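Tour Support Wanted: Driver/Merch Seller and One Onstage Percussionist
Adomaitis Winter Run, November
Posted 2025-10-02 by Plirholm Touring

Adomaitis is a five-piece band that plays loud, slow songs about small towns, and in November they will be taking those songs to several of the small towns in question. We need two people to come along. Please read the whole thing before applying. The last time we hired, a third of the applicants thought it was a cruise.
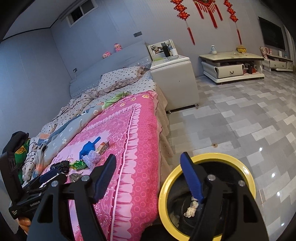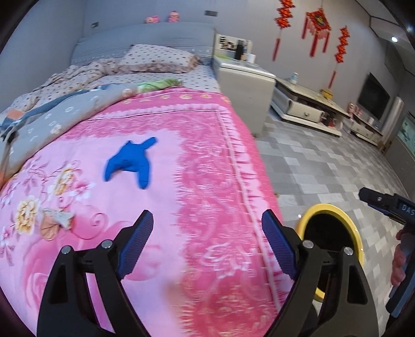

The run starts in Fekley and ends in Ernside, with 26 days between the first load-in and the last load-out. We don't use a tour bus. We use a van with a trailer, and we sleep in hotels when the guarantee covers it and in the spare rooms of kind people when it doesn't. The spare rooms are better than the hotels, and most of them run to pink bedding with a lot of pattern on it, so if you can only rest in a tasteful gray environment, this may be a hard month for you. Everyone gets their own bed. That is written into the contract, after a previous contract where it wasn't.

Job one: driver and merch seller

You will drive the van for most of the run. The longest single haul is 486 miles, with the trailer, and there is a decent chance of snow on the last part of it. You'll share that day with our front-of-house engineer, who is a good driver and a terrible judge of gas stations.

When you aren't driving, you'll be selling. That means setting up the table before doors, knowing which shirts run small, taking cards and cash, and having a count that matches the drawer by the end of the night. You will be asked where the restroom is more often than you are asked about the record. Some people will want to tell you about their own band. Let them, up to a point.

You need:
A clean license and real experience pulling a trailer, including backward
To be at least 25, for the insurance
Patience with the public after 11 p.m.
Basic spreadsheet skills

Pay is $705 a week plus a daily food allowance, and five percent of merch sales over the nightly target. The target is reachable. It has been reached.

Job two: percussionist

The new record has a lot of hand percussion on it, recorded by people who are now unavailable or have left music for dentistry. We need one player to cover those parts live: shakers, frame drum, tambourine, some vibraphone on two songs, and a floor tom that has to be hit very hard exactly once. You'll also sing low harmony on three choruses. Reading charts is useful but we don't have complete ones, so a good ear matters more.

Rehearsals are five days in Fekley the week before the first show, paid at the same rate as the tour. The set is 95 minutes. It feels longer from the floor tom.

You need:
Live experience with a click track
Your own small percussion (we supply the vibraphone and the tom)
A voice that stays in tune when the monitors are bad
Willingness to carry things that are not yours

Pay is the same $705 a week and the same food allowance. No merch percentage, but you do get applause.

The rooms

Most of the venues hold a few hundred people. The smallest holds 32, seated, and sold out before we had finished announcing it. Some have stairs. One has a freight elevator that we have been told to be polite to. If you have access needs, tell us early and we'll send you the details for every room so you can decide with the facts in front of you.

A few plain words

We are not looking for a superfan. If you like the band, fine. If you have never heard of the band, also fine, and please don't pretend, we'll ask you to name a song. What we want is someone who shows up on time, says so when they're too tired to drive, and can spend hours in a van without narrating it. No drinking before or during work. No smoking in the van, and that includes the thing you're about to tell us isn't smoking.

How to apply

Send one email to the Plirholm Touring office through the contact form on this site, with the job you want in the subject line. Drivers, include a short work history and two references from people who have been in a vehicle with you. Percussionists, include two links to live playing — phone video is okay, and we'd take a rough one over a polished studio reel.

We'll answer everyone, usually within a week. Auditions and driving tests will be held in Fekley, and we pay your bus or train fare either way. The driving test includes the trailer. Bring gloves.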